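A gray basket, a pantry shelf and some spaghetti: living with the Kernisell storage basket

Posted Feb 17, 2026

I should say up front that I have bought a lot of storage over the years, and most of it is now storing other storage. There's a whole nest of it in the hall closet. So when I ordered the Kernisell basket (the mid-size one, in dark gray) I had fairly modest hopes, and I told myself I'd use it for a good long while before I wrote a word. I've had it since last April, it has been in use pretty much every day, and I feel I know it well enough now to be useful to somebody.

My kitchen is an older one without a proper pantry. What I have is a tall cupboard with deep shelves, and deep shelves are where groceries go to be forgotten. Last winter I pulled out three open packs of the same pasta and a jar of capers I would rather not discuss. The idea with the basket was simple enough: put the everyday things in it, pull the whole lot out onto the table when I cook, and slide it back when I'm done. It works like a drawer, really, only without having to pay someone to build me a drawer.

The things that live in mine are the things I reach for most. Bottles were my first worry. They're top-heavy, they roll if you lay them down, and my previous bin (a Zalent, the floppy kind with cloth sides) let them lean until everything in it was at a slant.
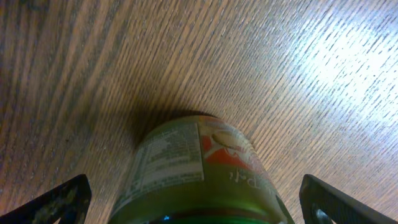
Will it hold bottles upright without them tipping over? A couple of ordinary kitchen bottles stand up fine as long as there's something beside them, like a bag of rice or a few packets, but one tall bottle on its own in an otherwise empty basket will go over if you pull it out in a hurry.

I've gotten into the habit of tucking the bottles into the corners and filling in the middle with packets, and since then I've had no trouble to speak of. The sides are stiff plastic, so they push back a little when things lean on them, and that's exactly what the cloth bin never did for me.

Now, long packages. I cook a great deal of spaghetti, more than is probably wise, and anyone who does the same will know that it's the one thing that never fits anywhere. It's too long to lie down in most bins and it slithers around when you stand it up. Laid flat on the shelf by itself it takes up a silly amount of room, and then something heavy gets set on top and you open the pack to find a lot of short spaghetti. In the Kernisell I stand it at a slant, with one end down in the basket and the other end sticking up past the rim. It looks a bit untidy, I'll admit, and on my lower shelf I do have to tip it farther over to get it in. But I can see it, I can grab it, and I haven't bought a spare pack by mistake in months.
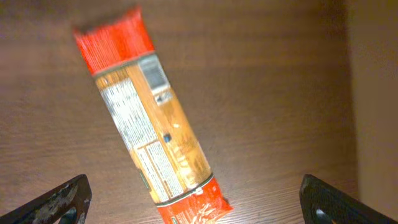 Fallahi wrote in after my first short note on this basket to say that standing pasta on end is asking for trouble once the pack is open, and that a tall lidded canister is the only sensible home for it. Point taken about open packs! I fold the top down hard and put a clip on it, and I suppose if I were a neater person I'd own the canister. My trouble with canisters is that I never wash them between fillings, and I lose the cooking time that's printed on the package.

Back to the basket itself. The sides are a lattice of little rectangular slots, and I was of two minds about those. On the good side, air gets through, and I can more or less tell what's inside without pulling it out. On the other side, flour dust and crumbs go through as well, and the slots are a nuisance to clean. I use an old toothbrush and warm soapy water every couple of weeks and let it drain upside down on the rack. The solid rim around the top is the part I like best. It's comfortable under the fingers even with a full load, and it hasn't bowed yet – I was sure it would.
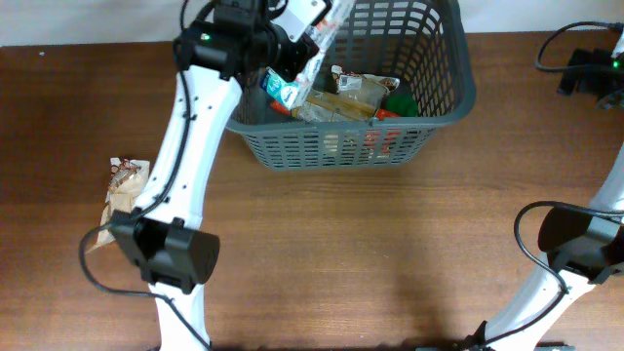

I paid a little more for it than I would have for the Ekance one, which is nearly the same shape and which my sister has in white. Hers has a thinner rim and it flexes when you pick it up by one side, though she keeps dish towels in it and couldn't care less. For groceries I'd spend the extra. I've since bought 2 more of the Kernisell, one for baking things and one for the bathroom, and the color matched well enough from one order to the next.

Small complaints: the sticker on the bottom left a gummy patch that took cooking oil and patience to shift, and the corners are rounded, so two side by side leave a gap just wide enough to swallow a bouillon cube. I'd also love a slightly shallower version for the top shelf, where I'm reaching up and feeling about blind. If they ever make one I'll be first in line, closet or no closet.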